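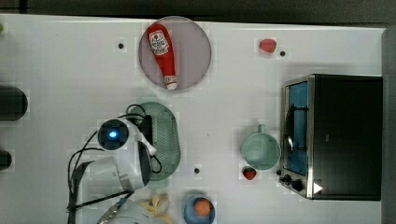
Gripper and Wrist Camera Comparison: Frequently Asked Questions

What is being compared?
Two grippers, the Falari and the Dumlao, on the same arm with the same Velance controller. Each runs the same set of pick and place tasks on the Closport kitchen bench, which uses play food and cookware on a white tabletop.

Why toy food?
The items are light, cheap to replace and varied in shape. A strawberry tests small round grasps. The ketchup bottle tests a wide body and a narrow neck. A mug handle and a bowl rim test thin edges at different heights.

Does the layout have to match exactly between grippers?
No. The start layout is drawn from a shared list, and both grippers get the same list in the same order. Small placement errors by hand are accepted. If an item rolls before the first motion command, reset it and restart the trial.

How many trials are in a full run?
400 per gripper. Of these, 260 are single-item picks and 100 are placements onto the plate or into the bowl. The other 40 involve the toaster oven and are scored separately.

What counts as a successful pick?
The item leaves the table, stays in the fingers through the lift and is released inside the target area. A pick that succeeds on the second attempt is logged as a retry. Retries are reported in their own column.

Can I use the overhead view alone?
For layout checks, yes. For grasp scoring, no. The gripper body can cover much of an item from above, and low items such as the strainer are the usual problem. Score from the wrist camera log and use the overhead view to settle disputes.

How should the cables be routed?
Leave enough slack for full wrist rotation, then run the wrist through both end positions by hand with the power off. Any loop that catches on the fingers or on a table item has to be tied back. Check again after every gripper change.

Do I need to recalibrate after swapping grippers?
Yes. The tool center point and the wrist camera offset both change. Load the matching profile on the controller, then repeat the hand-eye routine. Using the old offset tends to show up first on the strawberries.

Are the Dumlao results complete?
Not yet. 338 trials were scored as of February. The remaining trials will be added to the same table, with the controller version listed beside each batch.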